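Sleeping Badly in Small Apartments: my notes for the Emholm evening talk

Okay, say hi, thank Nermin Dönmez for setting up the mic, don't start before the back row sits down.
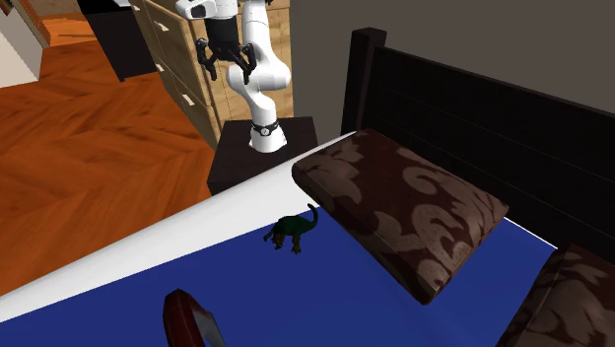 So I moved into a 357 square foot place in Inskip and slept terribly for a year. I blamed the mattress. I spent $2,000 on a new one (pause, let them groan) and slept exactly as badly on top of it.

What I hadn't looked at was light. My bed faced the street and my blinds were the cheap kind that glow at the edges. Ask who here has a streetlight outside the window. Wait for hands!

Then the heat story, keep it short. Radiator, September, landlord, the towel. Skip the towel if we're running late.

Things I changed, in the order I did them: turned the bed so my head was away from the window, hung a heavy curtain wider than the glass, moved the phone charger to the kitchen. The charger was the hard one. I cheated for 12 nights before it stuck, and I still cheat when I'm traveling.

Noise section. Play the fridge clip. Fan versus earplugs, I'm a fan person, my sister thinks I'm nuts.

Questions. Somebody will ask about melatonin, tell them to talk to their doctor.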